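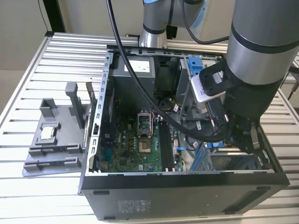
Photo: Panya Rungrueang

January 21, 2020

Spent the day on the processor step again. Lumturie Georgiev wants a straight answer by March on which parts of the refurbishing line can go to the arms and which stay with people. I keep a list with three columns: does it now, might do it this year, leave it alone. The processor has moved between the second and third columns since the fall, and I want to write down why before I lose track of the argument.

The step is short on paper. Tower on its side, panel off, socket open, chip waiting in the printed fixture at the left of the table. Pick the chip up, carry it to the socket, set it down in the right orientation, close the frame. A bench technician at Giltberg does it while talking to someone else. Our written procedure for the arm runs to 208 lines, and most of them deal with what to do when a reading does not match the one expected.

Orientation is the least of it. The fixture fixes the starting pose, and the recess is square with enough clearance that the chip goes in without force. I would reprint it with a slightly deeper chamfer on the recess. Shawky drew the first version and the posts at the back are more than we need, but they do no harm and I have stopped asking.

The hard part is the last small distance. Position error at the tool is acceptable over an empty table and less acceptable over a case that was set down by hand. The case rests on slats, it has feet on one face, and the sheet metal gives when leaned on. If the case shifts after the socket has been located, the located position is wrong and nothing in the motion plan knows it. Panya proposes to locate it again just before the descent. I agree, although it lengthens the cycle and the cycle is already the weak point in the case we are making to Lumturie.

Then there is the cable. The lead to the tool hangs in a long droop over the power supply, and I do not like a loop of that length above an open chassis. It can catch on the rim, and it pulls on the wrist differently depending on the approach. I have asked for it to be clipped along the arm with a service loop higher up. Same request as last month - it is now in the work log, with my name on it.

Read the Pesadness report over lunch. They tried domestic tasks: folding towels, emptying a dishwasher, wiping a counter. Their conclusion is that the dishwasher is nearest and the towels are furthest, and I believe the order if not the dates. Plates are rigid and the rack tells you where they are. A towel has no fixed shape and the machine has to find a corner before it can start. By that measure our work should be easy, all rigid parts with known dimensions. It is easier. The difference is in the price of an error, because a dropped plate is one plate and a bent contact is a motherboard.

Grollow sent their quote for the compliant wrist. The figure is 2,000 for the unit, mounting plate extra, delivery in 6 weeks. It would let the chip settle into the socket under light contact and take up small errors sideways. I think it is worth buying one. I would not buy two until we have 30 clean insertions in a row on scrap boards, with the case lifted and replaced between each.

Where the list stands tonight. Unscrewing side panels: now, provided the screws are all one type. Pulling memory: this year. Drive bays with plastic latches: this year, with a different fingertip. Processor: this year, if the wrist arrives and the locating step holds up. Routing internal cables: leave alone. I put cables in the same class as the towels and will say so in the note to Lumturie.

Tomorrow: measure how far the case moves under a side load at the rim, and try a stop block against the near extrusion. Ask Panya whether the scrap boards have been sorted by socket type. Bring the feeler gauges back from home.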